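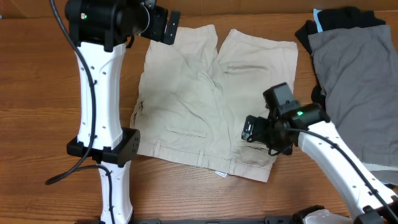

By Lucero Guzmán

Stultport has its new brush truck! The Duster rolled into Station 2 on Thursday at suppertime, and by the time the engine was shut off there were kids on the apron, a couple of dogs, and most of the off-duty crew in sandals and ball caps.

For anyone who hasn't been following along, the Duster is the nickname the crew gave to the four-wheel-drive wildland rig the town agreed to buy last winter. It replaces a pickup that had been doing brush duty with a slide-in tank and a pump that needed a good deal of coaxing on cold mornings. That truck served the north end of town faithfully and it will be missed (a little), but it could not get up the Dissanayake Road grade with a full tank, and everyone who has ever ridden in it knows the feeling of rolling backward toward the creek.

The new one gets up the grade. Captain Dissanayake, whose grandparents' farm gave the road its name, took it up on Friday morning with a full load of water and two firefighters aboard, then came down and did it all over again for the people who had missed it.

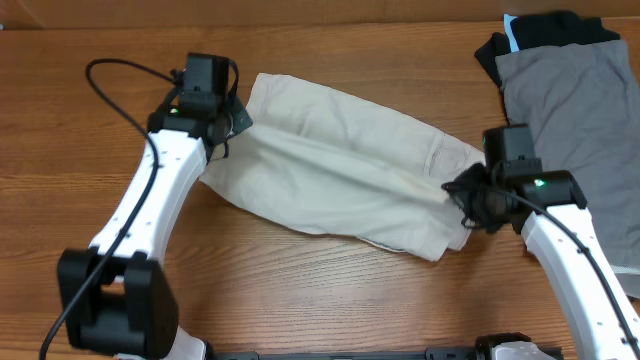 Beige cloth on a wood tabletop.

What does the town get for its money? Quite a lot! The pump can run while the truck is moving, so a crew can work along the edge of a grass fire without stopping every few yards. There is a hose reel on each side, a front bumper nozzle worked from the cab, and a foam system that the old pickup never had. The cab seats 4, with room behind the seats for packs and hand tools. The compartments were laid out by the people who will be reaching into them in the dark, and you can tell. Rakes and shovels are on the passenger side, saws and fuel on the driver's side, and the medical bag rides right behind the rear door where anyone can grab it.

The lighting and radio work was done by Wirelico, the upfitter out on the county road, and they did a beautiful job. The scene lights are bright enough to read a map by from across the station lot, and the radio finally talks to the county channel without the handheld-out-the-window routine. Wirelico also stayed late to move the siren switch when it was found to be right where the driver's knee goes.
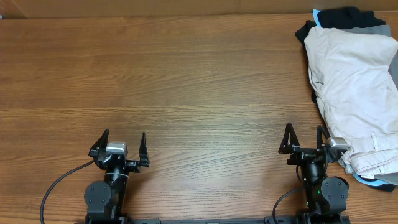
Training started over the weekend and it is going well. Every member who wants to drive the Duster has to put in 20 hours behind the wheel, some of it on pavement and a lot of it off, before being signed off. That includes backing up the quarry track, which has humbled better drivers than me. Pump classes run in the evenings at Station 2 until everybody has been through, and neighbors are welcome to stand by the fence and watch. Expect to get a bit damp if the wind is out of the west.

The timing could hardly be better. The department answered 238 calls last year, and a good share of the summer ones were grass and brush: mower sparks, a trailer chain dragging, a campfire left to itself behind the ball field. Getting a small truck with real water to those early makes all the difference, and the big engine can stay in town where it belongs.
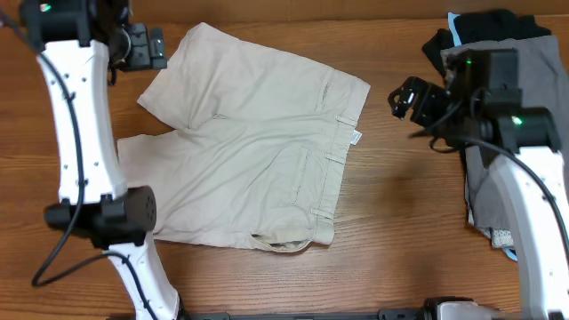
Photo: Lucero Guzmán

The old pickup isn't going far. The pump and tank are coming out, and the truck itself goes over to the road crew, who plan to use it for hauling signs and cones. The slide-in unit will be offered to other departments first, so if yours is looking for a starter setup, call the station during the day and ask for the captain.

The wet-down and push-in ceremony will be held in December, once the lettering is done. Anyone who wants to help push the Duster into the bay is invited, and yes, children can push too! There will be chili, there will be cornbread, and the station's coffee pot has been scrubbed for the occasion. Park at the school and walk over, please, and leave the apron clear in case the crew gets a call.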